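Nurport and Tistau escorted breaks: your questions answered
By Delphine Delacroix
Updated December
14 comments | Share

We use cookies to remember your preferences. Accept | Manage

I get asked the same things about guided coach breaks to Nurport and Tistau every winter, when the brochures land and the prices look too good. I have been on three of these trips, paid for all of them, and came home from one of them cross. The answers below are mine. The operators would put things differently.

Is the "from" price the price I will pay?

Almost never. It belongs to one or two departures in the dead weeks, sharing a twin room, joining at the nearest pick-up point. Move to a date you might want and watch it climb. Then add the single supplement if you are on your own, the "optional" evening meals in a town where the hotel is a long walk from anywhere else to eat, and the harbour cruise that the photographs on page one led you to think was included. Do the sum with all of that in it before you compare it with going on your own.

What does "central hotel" mean?

Ask for the street name. In Nurport the word gets used for anything inside the ring road, and the ring road is a big one. My last "central" hotel was beside a tyre depot. The staff were kind and the beds were fine, but it was a bus ride to the old harbour and the buses stopped early. If the operator will only say "three-star or similar", assume it's the similar.

Is the walking tour of the old town any good?

It depends entirely on the guide, and you won't know who that is until you're standing there. I had a very good one in Nurport, Vaughn Escobedo, who took us in by the fish gate and let us look at things without talking over them. The year before I had a recorded commentary in an earpiece, and a woman with a flag who walked faster than it did. Both were sold as "a guided walking tour with a local expert".

The usual route is the customs house, the fish gate, the two market squares and the outside of the cathedral. Outside is the word to notice. Going in costs extra and the group doesn't wait.

Is the medieval quarter really medieval?

Bits of it. The cellars and the lower part of the gate are old. Most of the pretty gabled fronts were put up long after, in what somebody thought was the right style. I like them anyway, but "step back eight centuries" is doing a lot of work in that brochure.

How long do we get in Tistau?

Less than you think. The itinerary says "full day in Tistau". The coach left Nurport at 8, stopped at a service area with a gift shop, stopped again at an amber showroom, and we were let loose shortly before lunch. We were back on board at half past three. Tistau is the better town of the two, in my view, and deserves a night. The local train is slower than the coach but has no amber showroom.

Should I believe the reviews on the operator's own site?

I wouldn't. Read the middling ones on other sites, where people say what annoyed them and what they liked in the same breath. Anyone who calls a coach trip "life-changing" either had a very quiet life or hadn't got home yet.

Is it suitable for children?

The operators say yes. I'd say it suits children who like coaches. The cobbles are hard going with a pushchair, the walking tour lasts two hours without a loo stop, and dinner is late. "Family activities available" can mean almost anything, so ask what is laid on, on which day, at what time, and whether a grown-up has to stay.
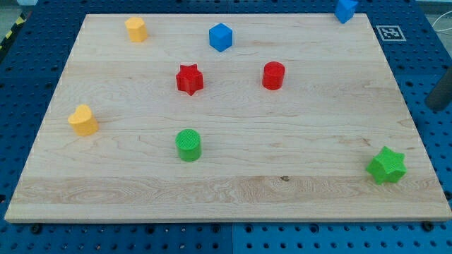

Do I need the Minami city pass?

Probably not on an escorted trip. The Minami pass covers trams, the maritime museum, the castle and a list of 70 "partner discounts", and when I went down that list most were for restaurants I wouldn't have gone into. You will be on the coach for much of the time and the museum shuts on Tuesday. Work out which places you would pay to enter anyway. If it's only the castle, buy a castle ticket.

What about tipping?

There will be an envelope. It appears on the last morning and it isn't in the price. Give what you like, and give it to the driver in person if the driver was the one who helped.

Can I drop out of the programme for a day?

Yes, and I'd recommend it. Tell the tour manager the evening before so they don't hold up the coach. You won't get anything back for the outing you miss, whatever the person on the phone told you.

Would Drinton be a better choice?

For a first visit, perhaps. Drinton is smaller, you can walk from the station, and the castle is a proper one with a roof on. It is also full of stag parties from Friday onwards, a fact missing from every leaflet I have read. Go early in the week.

Would you go again?

To Tistau, yes, by train, with a room booked near the river. To Nurport with a group, only if I knew the guide's name beforehand and had looked up the hotel on a map.

Sign up for the newsletter: new pages once a month. Unsubscribe at any time.

14 comments | Leave a comment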